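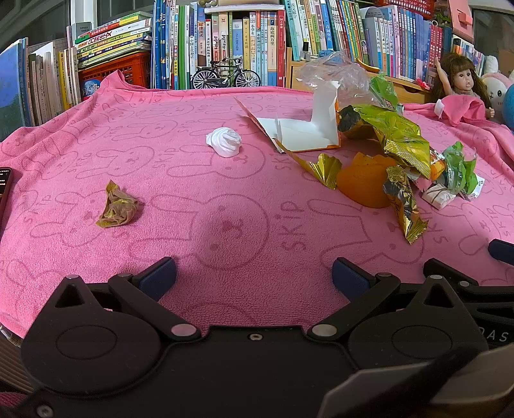
Table, pink towel, bookshelves.

The Calska Bus

Selina missed the 6 o'clock by the length of a handbag. Saw it go. Saw the driver see her. Off it went round the chemist's and up the hill with its lights on, and that was that till morning, unless you counted the Calska bus, which people didn't.

She counted it. She had to be in Eder by nine or they'd read the will without her.

"It goes to Calska," said the woman in the ticket window. Badge said Ingeborg Eberhard, both names, very upright. "Then it comes back."

"Does it go through Eder?"

"Past Eder."

"Past's fine."

"You say that now."

Ticket, change, a door on the wrong side of the building. The bus was already running. Small, cream, a long dent down one flank. Two passengers. An old man with a birdcage on his knee, cloth over it, and a girl in a school coat asleep with her mouth open. Selina sat at the front because she meant to jump off quickly.

The driver turned round. Moustache, cardigan, biro behind the ear.

"Umesh Bajpai," he said, as if she'd asked. "Eder, is it? Rainer's girl?"

"How do you know that?"

"You've got the chin."

She put her hand over it. They pulled out.

Rain started at the bridge. Wipers, one good, one just sort of waving. The road went up through pines and then along the top where there was nothing, fence posts, a trough, a sheep standing in the road that had to be talked to. Umesh got down and talked to it. Ten minutes gone. Selina looked at her watch, at the sheep, at her watch.

Her aunt had left a house. Or a debt. The letter hadn't been clear, it was from a Mr Landry, Garnet Landry, solicitor, and he wrote the way some people park. There was a line about the premises at Drarkum and a line about the sum of 1282 and no word to say if the sum was coming or going. She'd read it so often the fold had split.

"She used to ride this," Umesh said. Back in his seat, dripping. "Your aunt. Every week, there and back."

"To Calska? What's in Calska?"

"Nothing. A pump. A bench."

"So why?"

He changed gear, thought, changed it back. "She'd sit where you are. Never got off. I'd turn round at the pump and she'd say, very nice, thank you, and home we went."

Selina hadn't seen her for eleven years. There'd been a row over a sideboard. Her mother's row really, but you inherit those too, you get handed it like a coat at a party and you stand there holding it.

"Did she ever say anything? About us. About me."

"She said you could whistle."

She could. She'd forgotten. Two fingers, loud enough to bring dogs. The aunt had taught her, behind the house at Drarkum, the pair of them spitting down their fronts and her mother shouting from the kitchen window to stop that this minute.

The girl in the school coat woke up. "Is it Clunik?"

"Next one," said Umesh.

Clunik was a lamp post. The girl got down and a woman came out of the dark with an umbrella, and there was some talk about a lost shoe bag, and off they went. The old man lifted the corner of his cloth, had a look, put it back.

Then lights below, a fair few of them, left-hand side.

"Eder," said Umesh.

"Can you stop?"

"I can stop. There's no way down but the field. In this." He nodded at the rain. "Or you stay on, I turn at the pump, and we come back by the low road. Goes right by Landry's door. You'd be late."

"How late?"

"Twenty minutes. Half an hour if she's out again." The sheep, he meant.

Selina thought of the room. Her cousin Maritza Bedoya in the good chair, in black, already knowing which lamp she wanted. Mr Landry with his glasses. All of them turning round when the door went, that look. She was halfway up, one hand on the rail, bag on her sholder. The field was just black with a gate in it.

"They'll start without me," she said.

"They will, yes."

"Would it matter?"

He didn't answer that, he was a driver. The engine ticked over. Behind her the bird said something small and cross under its cloth and the old man told it hush, nearly there, nearly there.

She sat down again. Wet glass, the lights of Eder sliding off backwards one at at time. She put two fingers in her mouth, to see, and got mostly air.

"Bit more tongue," said Umesh, and took the bend.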